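17/09/2026, bench 2, tarnish and wash trial

Continuing from the June batch. Question is still whether the Sulden detergent leaves more film on stainless flatware than the Velancombe powder at the same dose. Tzu-hsuan ran the morning cycles, I took over after lunch.

Water first. Conductivity at the tap was higher than in June, so the old blanks are no use and I reran them. Softener was regenerated on Monday and the hardness strip reads the same before and after the column, which is wrong. Either the bypass is open or the resin is finished. Esmaeil Mirzaei to check the valve before anyone starts another series.

Cycle notes:

- Cycle counter on the washer at start: 2593. Counter at end: 2972. That includes the unattended short cycles since the June batch, so don't read it as a day's work.
- Detergent dosed by weight, not with the scoop. The scoop packs differently for the two powders.
- Rinse aid line clamped off for the whole series.
- Drying with door open, fan off. Tzu-hsuan tried one load with the fan on and got spotting in a stripe pattern that follows the rack wires. Discarded that load.

Film was rated by eye under the lamp and then by wiping with a preweighed filter paper. The wipe weights are too close to the balance drift to mean much. I would drop the method or find a bigger surface to wipe. Flat coupons would do, but then we lose the curved areas where the film collects, and those were the reason for using real spoons in the first place.

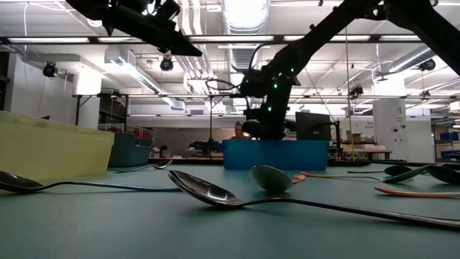 Ratings by eye favor Velancombe on the bowls and show no difference on the handles. Two raters, same order of samples, so there is an order effect in there that I can't take out. Next time shuffle and cover the labels. The labels on the Zadthorpe bags also smear when damp, use the tie-on tags.

Temperature log has a gap. The logger stopped at line 3000, which is its memory limit at the short interval. Set it to the longer interval and clear it before each series. Main wash temperature up to that point was steady. I have nothing for the final rinse and won't guess at it.

Tarnish side: the six coupons in the salt bath show pitting only at the waterline. Same position as in June, same bath, so I suspect the evaporation ring more than the alloy. Topped up with deionized water and marked the level on the glass. Tzu-hsuan Chien thinks the lid should be taped. Agreed, taped it.

Hsiao sample (the citrate one) did not dissolve fully in cold water. Left a residue in the dosing cup, pale and gritty, gone with warm water. Not entered in the comparison until we decide whether predissolving is fair to the others.

To do:

- bypass valve
- order filter paper, the coarser grade
- blanks again once the softener is sorted
- new sample order, blinded
- copy the June ratings into the shared sheet, they are still only on page 41 of the old book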